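Teaching a robot to put the memory back

Oct 23, 2022

So the thing that has eaten my evenings lately is RAM. One stick of RAM, going into one old Dell desktop, over and over, with me on the remote controls and a gripper doing the holding. I used to swap memory for friends in college without even sitting down, so I figured this would be the easy job on the list (ha!). My thumbs know how to do it. Getting that out of my thumbs and into a recorded demo is a whole other thing.

Asuka Imai, who set up most of our Nerevham rig, gave me one piece of advice on my first day: drive slower than you think you need to, and don't stop dead in midair. Pauses end up in the recording, and then the policy learns to pause too. I do it anyway. I get the stick over the board, my brain goes "wait, which way is the notch?" and I just hover there like a nervous helicopter.

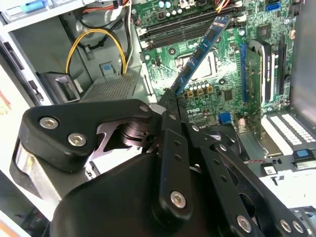
My first week on the controls

I kept 3 demos out of my first evening. Three! The rest I threw out myself, mostly for coming in crooked and then wiggling until something gave. A wiggle feels fine when it's your own hand, but over remote control I can't feel the slot at all, so I'm watching the wrist view and guessing how hard I'm pushing. By the end of the week I had 5 keepers in one sitting and was way too proud of it.

What helped most was breaking the move up in my head. Get over the slot, get straight, then go down, and no mixing the last two. I also stopped grabbing the module any old place, because a bad grip at the start ruins everything that comes after it. 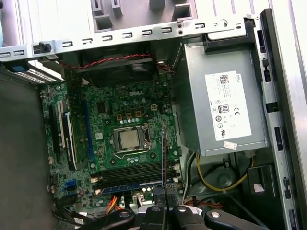 I've gotten picky about angles, more than I ever was with my own hands. If the stick leans even a little I back off and line it up again before I go anywhere near the slot. When I have it upright like this, so the wrist camera sees it nearly edge-on as one skinny dark strip, I can compare it with the long slots on the board and fix the twist first. It's weirdly calming, like threading a needle. Asuka wants the whole set done by December, and I still want to try a few with the case turned a different way, so I guess I'm not done with this Dell yet.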